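Sunday, late

Went in to look at one log and stayed until it got dark, which Denise would say is the whole story of my thirties.

The log was from Skondo, our planner, which has developed opinions. On Friday's build it took 48 milliseconds to plan a reach. Today it took 795, and the plan it came back with went up and over like somebody climbing a fence to get in through an open gate. I rolled back my own changes first, out of guilt. Same number. Then I rolled back Kibet's, out of hope. Back to 48.

Kibet had turned on collision checking for the cables. A fair thing to want! The cable loops have been missing from our model since the beginning and everybody knows it. But he gave them a fat safety margin, so as far as Skondo is concerned each arm is now dragging a barrel by the wrist. Of course it climbs the fence.

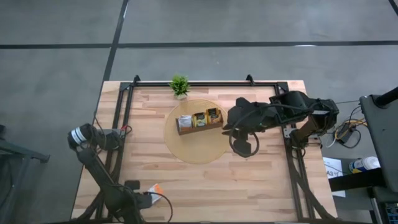

I cut the margin in half and ran the tea box task in the simulator 65 times, because I had typed 65 by accident and was too stubborn to stop it. It got 63. The two it lost were both on the orange one at the end of the caddy, and both times the gripper came in a hair low and turned its wrist at the last moment, like a man remembering he left the stove on. I think that's the pose estimate and not the planner. Mwanaisha's new box detector is lovely on the yellow front and vague about anything darker. I wrote her a polite note, then a shorter one, then deleted both and filed a ticket.

Ate crackers for dinner. Read the Orkutar docs while eating them, hoping for a way to make the margin depend on joint speed. There is one. It's called "adaptive_pad" and the description reads, in full, "Pads adaptively." I'd like to shake the author's hand, and then I looked at the history and the author was me, in April.

Wycliffe called at eight to ask whether the demo branch was frozen. I said it was cool to the touch. He didn't laugh, so I froze it, without the cable checking, and opened another branch for Kibet so he can be right in private for a while.

To do: ask Kibet how he picked his margin. Write an actual sentence for adaptive_pad. Stop typing numbers with my elbow on the desk. Buy food that isn't crackers.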